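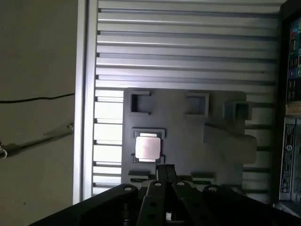

Processor chip in a grey plastic plate.

Dalgleish repair log, version 2

A table of second-hand desktop computers booked in for repair at two shops, one in Plurnwood and one in Teltcombe. There is one row per visit, so a machine that came back appears again under the same machine number.

Contents

visits.csv — 408 rows, the main table
faults.csv — list of fault codes with plain wording
notes.txt — changes from version 1

The file visits.csv uses commas and UTF-8. Dates are day first. Prices are in pounds and include parts but not labour. An empty cell means the bench sheet was left blank; a zero means no charge.
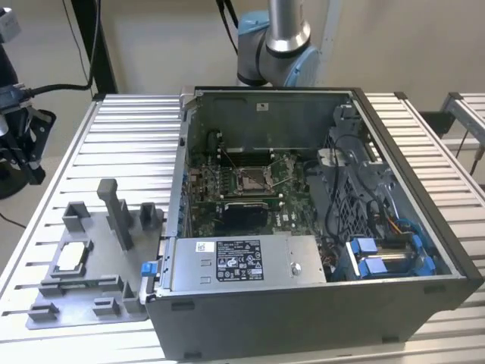

Ruaridh Moncrieff

Fault codes were typed up from paper sheets. Of the 408 rows, 389 have a fault code and the rest have only the customer's own words, kept in the column "said". Spelling in that column is as written. Names, phone numbers and postcodes were taken out before the table was made.

The two shops did not use the same sheet until September. Teltcombe rows before then have no "time on bench" value, and averages across both shops will be off if you ignore this.

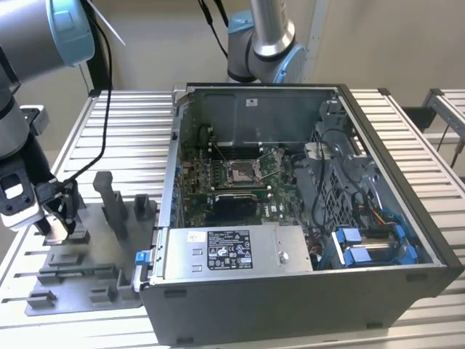 The column "memory" gives the total fitted when the machine was booked in, and "slots" gives the number of slots on the board, full or empty. Plurnwood sheets sometimes mixed these up. A board with four memory slots, like the one in the Dell tower here, should have 4 under "slots" whatever is fitted. I have corrected the rows I could check and marked them "c" in the last column.

Loading

Any spreadsheet will open the files. For Puditz, set the header option to yes and read "machine" as text — leading zeros are lost otherwise.

Known problems

Roughly 170 rows have no model name, only the maker.
Fault code 17 was used for both fans and noise.

Last changed Fri 4 October.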